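Automação e trabalho na cozinha central: notas de uma coordenadora

Ladan Naseri
23/1/19

Dirijo-me, neste espaço pessoal, aos colegas da restauração coletiva e a todos quantos me têm escrito a respeito do projeto de automação em curso na unidade de Marnley. As opiniões aqui expressas são da minha exclusiva responsabilidade e não vinculam a administração da Ranjbar, empresa em que exerço funções de coordenação de pessoal.

A unidade de Marnley serve até 2.000 refeições por dia, distribuídas por escolas e residências para idosos. Trabalham nela 108 pessoas, repartidas pela preparação, pela confeção, pela copa e pela expedição. No ano passado, antes das saídas por reforma, eram 122. Os postos que ficaram vagos na copa revelaram-se muito difíceis de preencher, e foi esse o ponto de partida da decisão de estudar a introdução de braços robóticos na arrumação e na movimentação de loiça e utensílios.

O projeto recebeu o nome de Skundow e desenvolve-se em duas fases. Na primeira, que decorre neste momento, os próprios trabalhadores executam tarefas correntes com uma pinça segura na mão, e os registos assim obtidos servem para ensinar os movimentos às máquinas. Na segunda, prevista para a unidade de Dorncombe, serão instalados 2 braços junto à linha de lavagem. A data dessa instalação ainda não foi comunicada, e considero prudente não a antecipar.

Importa esclarecer em que consiste a primeira fase, dado que circularam versões pouco rigorosas. O trabalhador pega numa taça, numa tampa ou num tabuleiro com a pinça, pousa o objeto no lugar indicado e repete a operação com outra peça. As sessões realizam-se dentro do horário normal e em bancadas de dimensão doméstica, preparadas para o efeito, fora das zonas de produção. A participação é voluntária e pode ser interrompida a qualquer momento, sem necessidade de justificação escrita.
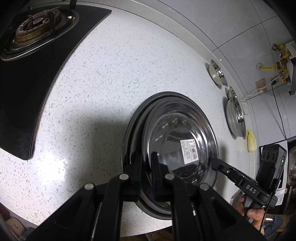

Os trabalhadores da copa foram os primeiros a inscrever-se, facto que surpreendeu a direção e que, a mim, me pareceu natural. Quem passa o turno a separar taças encaixadas umas nas outras conhece o problema melhor do que qualquer consultor. Uma taça de metal pega-se pelo rebordo; se estiver encostada a outra, é preciso incliná-la primeiro; se o fundo for muito redondo, roda ao menor toque. Este saber nunca constou dos nossos manuais. Passou a ser pedido, ouvido e anotado, e vários colegas manifestaram satisfação por verem reconhecida uma competência que sempre lhes foi exigida e raramente nomeada.

Há, todavia, reservas legítimas, que transmiti por escrito à administração e que entendo dever partilhar.

A primeira diz respeito ao emprego. A empresa declarou que a automação da copa não dará origem a despedimentos e que os trabalhadores abrangidos terão prioridade no acesso às vagas da preparação e da expedição. Registo o compromisso com agrado. Solicitei que fosse incluído no regulamento interno e aguardo resposta.

A segunda prende-se com a qualificação. Os futuros operadores dos braços terão de saber parar o equipamento, reposicionar peças caídas e reconhecer uma avaria antes que ela atrase o serviço. São funções diferentes das atuais e devem corresponder a uma categoria profissional própria, com a remuneração respetiva. Não me parece aceitável que a mesma pessoa passe a vigiar uma máquina e continue classificada como auxiliar de copa.

A terceira é de natureza física. Segurar a pinça durante períodos prolongados cansa o pulso e o antebraço, sobretudo com peças pesadas. Na sequência das queixas recebidas, as sessões foram encurtadas e introduziu-se uma pausa obrigatória entre elas. Uma colega canhota pediu que se revisse a disposição dos objetos na bancada, porque estava pensada para quem trabalha com a mão direita. O pedido foi atendido no próprio turno.

A quarta refere-se aos registos. Os participantes foram informados de que ficam gravadas imagens das mãos e da bancada, e assinaram uma declaração de consentimento. Propus que o prazo de conservação fosse afixado no quadro do refeitório, em linguagem simples, e que ficasse expressamente excluída a utilização das gravações na avaliação de desempenho. Este último ponto foi aceite sem discussão.

Tenho sido questionada sobre a minha posição de fundo. Iniciei a vida profissional numa copa e guardo memória precisa do calor, do ruído e das dores nas costas ao fim do turno. Não lamentarei que uma parte desse esforço seja entregue a uma máquina. Lamentaria, sim, que as pessoas que a ensinaram fossem as últimas a saber o que se decidiu a seu respeito, e é por essa razão que insisto na presença de representantes da copa em todas as reuniões do projeto.

A próxima sessão de esclarecimento, em Dorncombe, terá lugar ainda em janeiro e estará aberta aos dois turnos. Os colegas que pretendam ver tratada alguma questão em particular poderão entregá-la, por escrito, na secretaria da respetiva unidade. As respostas que me forem facultadas serão publicadas nesta página.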